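From: Nidia Palomino
To: Clondthorpe Newcomers Support list
Subject: Re: [cns-list] Host payments and the six-month question

Amândio Cordeiro wrote:

> Can someone tell me where we stand on host payments after
> February? We have had a mother and two boys from Kharkiv in our
> back rooms since the fall, and the first agreement is nearly up.
> The county page says one thing and the letter we got says
> another. The letter mentions a renewal form but there was no form
> in the envelope.
>
> I would also like to know if the family has to do anything
> themselves. The mother's English is coming along but she is
> nervous about anything official and I don't want to tell her the
> wrong thing.
>
> Last question, are there still places in the evening class at
> Sorkeveck? She works days now.
>
> Amândio

Hi Amândio, and everyone else who has written to me off list with the same question.

I called the county housing desk and was on the phone with them for 37 minutes, so what follows is what they told me, plus what I could check against the paperwork we have.

The payment does not stop at six months. It pauses if the renewal form isn't in, and it starts again once they have it. They will pay the missed month later, but only one missed month. If you let it go for two you lose the first one. The form is called the Host Continuation Form and it was supposed to go out with the letter. A batch of letters went out without it. I have paper copies at the hall and I can mail you one.

You need to fill in page 1 and page 3. Page 2 is for hosts who have moved since the first agreement. Leave it blank if you haven't, and don't cross it out. One of our hosts crossed it out and had the whole thing sent back.

Where it asks for "household size" they want the number of people living in the house now, guests included. The first form asked for it without guests, so the number will look different from last time. They know about that.

On the family's side, the mother has to sign page 3 next to your name. That is all she has to do for the housing payment. It does not go to immigration and it has no effect on her permission to stay. Her own status renewal is a separate thing with its own dates, and I don't want to give advice on that by email. Chuang is the legal clinic we send people to and they have a Ukrainian speaker in the office on the 11 o'clock shift. Tell her to bring the original papers and a photocopy of each. The clinic's copier is often down.
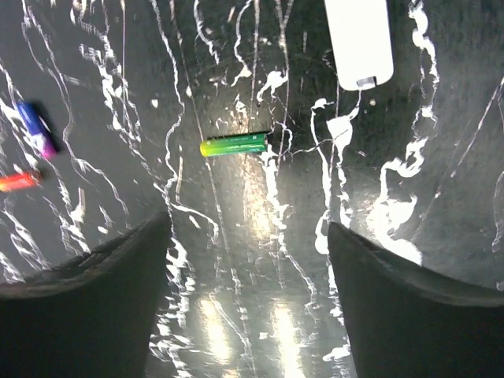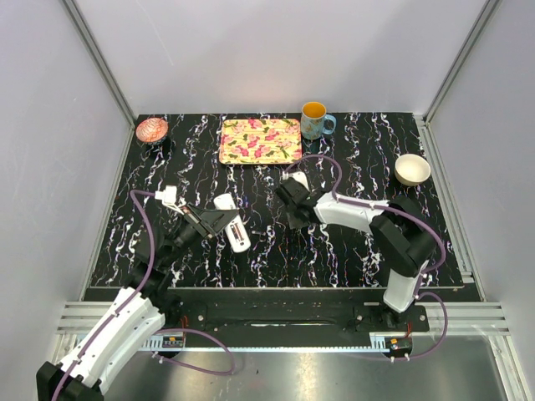 The class at Sorkeveck is full for the early evening session. The later one, starting at 7:30, had three places left when I asked this morning. It is the same teacher and the same book. There is no child care at the later one, so the boys would need to stay home with you or sit in the library room, where they do let older kids do homework.

Some of you asked about the one-time grant for furniture and winter clothes. That is still open. The limit is $1000 per family, not per person, and they want receipts. Receipts from thrift stores are fine. Rolteck has offered us free delivery on beds and dressers inside the town line – call them first and say you are with the list, or the driver won't know.

Two smaller things while I'm writing. The school bus for the north side has changed its stop from the church to the corner by the pharmacy, and the notice went out in English only. Please pass it on to any family you know up there. I have asked for a Ukrainian version and a Spanish one and will forward them when they come.

Also, please don't post guests' full names or case numbers to this list. It is archived and the archive is open to anyone who joins. I took two messages down last month. First names are plenty, or just write to me.

Amândio, send me your mailing address again if it has changed and I'll put the form in the mail tomorrow. If you would like to pick one up yourself, I'm at the hall until 4.

Nidia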